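Ultberg Workshop Newsletter
21 August 2021

Sheet Metal Notes: Laying Out a Tapered Hopper
by Anjana Sikder

Several members have asked for the layout method from the May bench session, so it is written out in this issue. It covers a four-sided hopper or tray with flat walls that lean outward, bent from a single blank. Sewwandi Patwary checked the steps against her own notes and corrected the corner relief, which I had wrong on the handout. If you still have the handout, throw it away.

Start with the floor
Draw the floor rectangle full size on the blank. All other dimensions are taken from it. Use a scribe for the cut lines and a fine marker for the bend lines. A scribed bend line in galvanized stock cuts through the coating, and on thin aluminum it can start a crack.

Wall height is not slant height
The drawing normally gives the vertical height of the wall. The blank needs the slant height, measured along the sheet. Divide the vertical height by the cosine of the lean angle, where the lean is measured from vertical. At 30 degrees the slant height is close to 16 percent greater than the vertical height. Most of the undersized trays on the scrap shelf were made by skipping this step.

Lay out each wall as a trapezoid with its short side on the floor line. The long side is the floor length plus twice the outward run, and the run is the vertical height times the tangent of the lean angle. If opposite walls have different leans, work each one out separately and check that the slanted corner edges match in length before cutting. They must match or the corner will not close.

Corners
There are two usual choices. A butted corner is cut away completely and welded or riveted with a tab. A folded corner keeps the material and tucks it behind the wall, which holds liquids better but needs a soft sheet and some patience. For a butted corner, drill a 2 mm relief hole where the bend lines meet. The handout put this hole outside the bend intersection. It belongs on it.

Bending order
Bend any rim flanges first, while the blank is flat. Then bring up the long walls, then the short ones. On the Fakir folder, remove the fingers that overlap the finished walls before the last two bends. Check each lean with a bevel gauge and allow for springback.

Finish and wear
Scuffing shows first on the floor of a metal bin. Lighter marks and scratches on the walls are cosmetic unless they go through the coating. Look along the corners for creases, and if one opens up, stop-drill the end before patching.
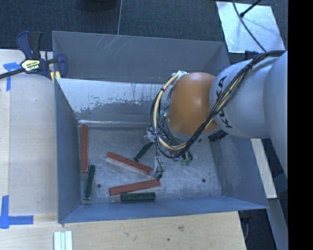

Stock and supplies
The Clovano rivets are back on the shelf in both lengths. Please return the bevel gauges to the drawer under the folder, including the small one. The Jikomik brake is out of service until the new clamp screw is fitted.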